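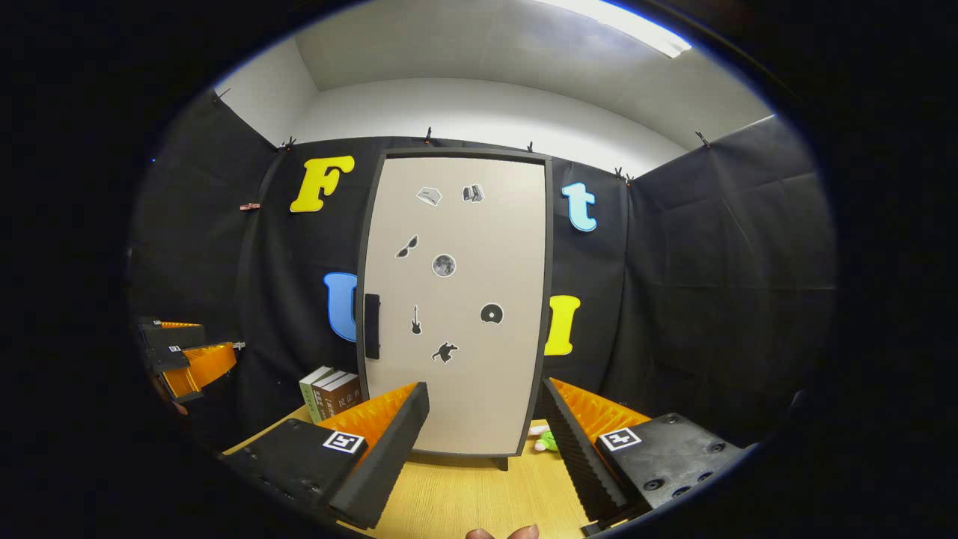

3 min read

Subject: Re: Titles for the September screening block
From: Adhiambo Muriithi
To: Filel Animation Society, programming list

Dear members,

Thank you to everyone who replied to the call for titles. I am answering Mutua Lyimo's message on the list because several of you have raised the same points privately, and one answer will save time.

Mutua Lyimo wrote:

> Before the program is settled, I would like to ask that we reconsider
> the place of long series in the fall block. Last year we showed the
> first two episodes of four different shows. Attendance at the second
> evening was poor each time. People who liked a show went home and
> watched the rest of it, and people who did not like it stayed away.
>
> I would also like to know whether subtitles or dubbed audio will be
> used. The announcement did not say. My own preference is for
> subtitles, but we have younger members who find them tiring over a
> full evening.
>
> Finally, could the list of nominations be circulated with short
> summaries? Many of the titles mean nothing to members who have only
> recently taken up the hobby.

On the first point, the programming group agrees in part. The fall block will open with feature films and collections of shorts. One series will remain on the schedule. It is a complete story in 12 episodes, and it will be shown in full, three episodes to an evening. Members are asked to treat those evenings as a set. The society will not be able to repeat an episode for those who miss it, although Zawadi Were has offered to write a one-page recap that will be sent to this list before each session.

The choice of series has not been made. The two nominations with the most support are a space drama and a school comedy. Both are suitable for members aged 13 and over. A third nomination, a horror title, was set aside because its later episodes are considerably more violent than the opening would suggest. It may be proposed again for an adults-only evening in the winter.

On the second point, feature films will be shown in Japanese with English subtitles, except for the Saturday-style family matinee, which will be dubbed. Where the disc offers both, the series will be subtitled. Eetu Vuorinen has asked that subtitles be set at the larger size, as they were hard to read from the back rows in the spring. This will be done.

On the third point, summaries are being prepared. Each will run to no more than 30 words and will avoid giving away the ending. If you nominated a title and would prefer to write its summary yourself, please send the text to me directly and not to the full list.

Several members also asked about the budget. Screening licenses for the block are expected to come to $3,450, of which $666 has already been paid for the opening film. The remainder will be met from subscriptions and from the door. Guest admission stays at the present rate, and each member may bring 2 guests to any evening other than the opening.

Please note the following arrangements:

Venue: the Riscombe Hall, upper room, as before.
Doors: 6:30 p.m. The program begins at 7:00 p.m.
Lending shelf: open until the program begins. Please return the Prokico box sets, which other members are waiting to borrow.
Discussion: after each feature, led by Obadia Lukumay.

Members who use the parking area on Rweyemamu Street are reminded that the gate is locked at 10:00 p.m. The discussion will close in time for everyone to leave before then.

Voting on the series will take place by reply to a separate message, which I will send once the summaries are complete. Please do not vote by replying to this one, as the replies are difficult to sort. Only one vote will be counted for each membership, including family memberships.

Corrections to the list of nominations should reach me before the voting message goes out. Two members have pointed out that one film appears twice under its Japanese and English titles, and its nominations have now been combined.

Sincerely,

Adhiambo Muriithi
Programming Secretary
Filel Animation Society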